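I caught Jucélia Vieira at Skarkirness in March, with the spreadsheet for her second Zallis already open. What did she wish she'd budgeted for the first time around?

"Sleeves," she said, before I'd even sat down. "The arm was one line. Then came sleeves, cables, spare fingers - all the little stuff!"
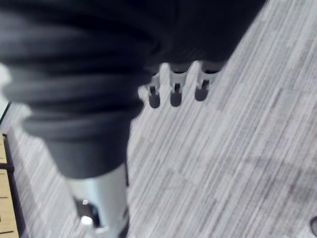

Rengifo had warned her that parts would eat up the money, and she says she laughed it off. Her first spares order came to $3,498, and she'd set aside $200.

This time she's pricing by task, and grocery picking comes first (carrots and peppers, tomatoes, green beans, a basket in the other hand). "Soft tomatoes and a hard carrot don't want the same grip," she told me, "so I budget for two kinds of fingers."

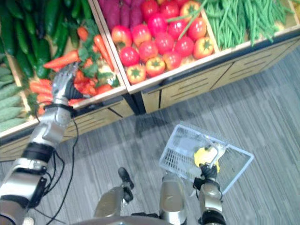 Would she lease instead of buy? Only for the first 47 days, she said, and then she'd want the Plillimitz quote in writing, with the service visits listed one by one. She's still waiting on it.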